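4.2 The power strip as a shared thing

I want to slow down a bit in this section, because when I first wrote up the desk study I gave the power strip about two lines, and Dionysis Fragkou (who read the early draft) wrote "where is the rest of it?" in the margin. Fair enough! So, the rest of it.

Most of the people I talked to at Cledirholm and at the Petridis office didn't think of the power strip as one of their things at all. They would tell me about the lamp, the chair, the mug, the good scissors, and then when I asked what was on the desk besides that they'd go quiet and look around. And the strip would be right there, usually with a phone charger in it. I came to think of it as furniture that hasn't been admitted to the furniture club. It gets bought in a hurry, it gets put down wherever the cord reaches, and then it stays put for years.

I asked everyone to keep a small paper diary for the month of February and to write a line every time they plugged something in or pulled something out. We ended up with over 2000 lines, which was more than I'd planned to read, and I read them anyway. Of the 100 people who took a diary home, 88 gave it back in a state I could use. (One of the others had been used as a coaster, and I did try.) The coding scheme was worked out with Markos Triantafyllou, and it sorts each line by what was plugged in, where the strip was, and what the person said they had to move to get at it.

That last column is the one I got attached to. I'd expected people to write "nothing" nearly every time. What they wrote was stuff like "slid the strip toward me," "held the strip down with my other hand," "turned it so I could see the holes," "moved the whole thing off the papers and back." A strip that is screwed to a wall or clamped to the underside of a desk gives you something to push against. A loose one on a smooth top doesn't, so plugging in becomes a job for two hands, or for one hand and an elbow, and people clearly have their own ways of doing it. Bent Þorgeirsson wrote that he always lines the strip up with the edge of the desk before he touches anything else, and he wrote it eleven separate times, in more or less the same words.

Angle comes up a lot too. If you look through the diaries for words like "crooked" or "slanted," you find people who straighten the strip and people who'd never dream of it. I'm in the second group. The cord decides where mine goes. A cord that has been folded up in a box for a while keeps some of its curl, and it'll swing the whole strip around a little unless there's something heavy on it - a book, in my case, and at Purnico a stapler that was otherwise out of staples.

Then there's the plug itself. Our diary keepers complained about plugs far more than about strips. Fat plugs cover the next outlet over. Plugs with stiff cords want to point somewhere else. Black plugs under a desk in the evening can't be found at all, according to Normand Lachance, who has now put a strip of yellow tape on every one he owns. I'd say most of the grumbling was about the second or so before the plug goes in, when you've got it in your hand near the outlet and you're still working out which way around it should be. You can see why somebody would want the strip up on the table for that, in good light, with clear space on all sides.

So for the table sessions I stuck to the plainest version of the desk I could think of. A white top, a white strip, a plug with a cord on it.
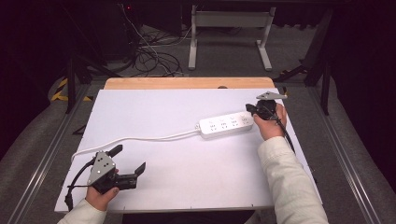
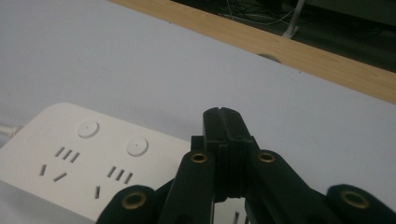

Figure 3. The table and the white power strip.

The diaries and the table sessions don't line up perfectly and I don't want to pretend they do. At home there's always other stuff in the way, and a good half of what people wrote was really about that other stuff. Nektarios Manolakis had a line I keep going back to: "Plugged in the printer. Had to lift a cat." You can't get that on a clean tabletop. But the small moves are the same small moves, the sliding and steadying and turning, and it was a relief to have them with everything else taken away.

One more point before I get to the Kundetcombe desks. A few people changed their habits because of the diary. Three of them moved the strip from the floor to the desktop in the second week and left it there, and when I phoned later to ask about it they all talked about their knees. I hadn't asked about knees anywhere in the questions. I've left those three in the totals, but in Table 5 they're marked with a star, and if you take them out the share of desktop strips goes down a little and the rest of the columns stay more or less where they were.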